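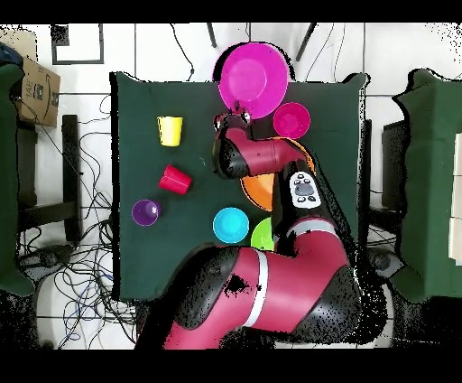

Section 4: Laying Out, Stacking and Clearing the Tableware

This section covers the everyday use of the Vevitz coloured tableware: getting the table ready, setting the pieces out, nesting the bowls and putting everything away. Read Section 3 (First wash) before you start if the set is new.

4.1 Before you begin

The set is made up of plastic bowls in several sizes, plastic plates and plastic cups. Colours vary between production runs, and a replacement piece may not match the original shade.

You will need:
The Vevitz bowls, plates and cups
A table with a flat, stable top
A plain tablecloth, preferably in a dark colour
A soft dry cloth
The storage tub supplied with the set

Note: A dark green or navy cloth makes the bright pieces easier to see and keeps them from sliding. Glossy vinyl covers are not recommended.

4.2 Preparing the table

1. Clear the table top and wipe it dry.
2. Lay the cloth and smooth it from the centre outwards. Light creases do no harm, but flatten any fold thick enough to tip a cup.
3. Check that the cloth hangs clear of the floor on all sides.
4. Move cords and boxes out of the walkway.

CAUTION: Do not let young children pull on the hanging edge of the cloth.

4.3 Setting out the pieces

1. Put the largest pieces down first, towards the back of the table.
2. Add the smaller bowls, leaving a hand's width between rims.
3. Stand the cups upright along one side.
4. Turn any bowl that has landed face down so that the inside faces up.

Cups on their sides will roll on a bare table. On cloth they mostly stay put, but stand them up before pouring. 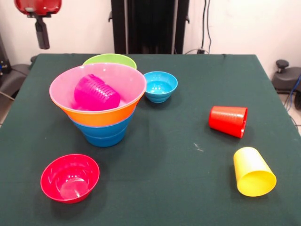

Prepared by the Product Documentation Editor, Vevitz Housewares, Tuston
Revised 2020-08-15

4.4 Nesting the bowls

The bowls can be nested for carrying or for short-term storage. Bowls of different sizes do not all seat to the same depth, and a wide-rimmed bowl will sit high on a narrower one. A stack like that is fine on a table but should not be carried with one hand.

1. Choose a base bowl with a firm foot and set it directly on the cloth.
2. Lower the next bowl straight down into it. Do not twist.
3. Press lightly on the rim with your palm. If the bowl rocks, lift it out and try another one.
4. Lay cups on their sides inside the top bowl. Two cups will normally fit in a large bowl without going over the rim.
5. Leave small bowls beside the stack if they do not seat well.

Note: Steps 2 and 3 may be repeated, but keep the finished stack under 40 cm tall.

If two bowls jam together, hold the outer one under warm tap water for a minute, then ease them apart by the rims. Never pry with a knife or a screwdriver. The rim will mark and the bowl will not seat properly afterwards.

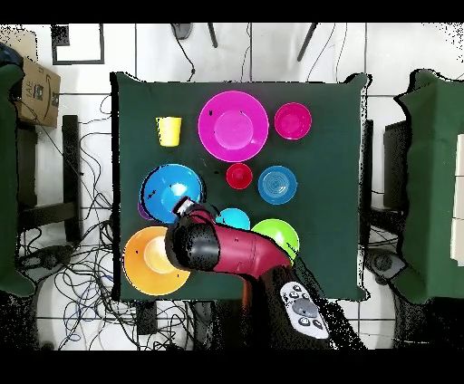

Bowls that have been forced apart in the past may show fine scratches around the foot. These are cosmetic. Replace a bowl if you can feel a crack with your fingernail or if the rim has gone out of round.

4.5 Clearing the table

1. Empty every piece and scrape off any food.
2. Gather the cups first, as they are the easiest to knock over.
3. Look under the rims of the larger bowls for smaller pieces. A cup tucked against a wide bowl is easily missed.
4. Nest the bowls as described in 4.4.
5. Place the cups in the top bowl.
6. Carry the stack with both hands, one under the base.
7. Shake out the cloth and fold it.

CAUTION: Do not stack pieces that still hold hot liquid. 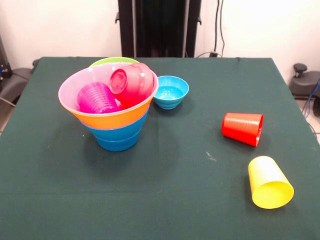
Figure 4-2. Nested bowls with two cups laid in the top bowl.

4.6 Storage

Dry all pieces before they go into the tub. Moisture trapped between nested bowls can leave a cloudy ring, most noticeable on the darker colours. The ring usually comes off with white vinegar and a soft cloth.

Keep the tub away from heaters and out of direct sun. Do not put more than 26 kg on the lid.

4.7 Replacement pieces

Single bowls and cups can be ordered through the Scanlon parts counter or by mail from the Hakovport warehouse. Quote the colour and the size of the piece when ordering. Lids for the storage tub are sold separately under part number 400.

Continue to Section 5, Washing and Stain Removal.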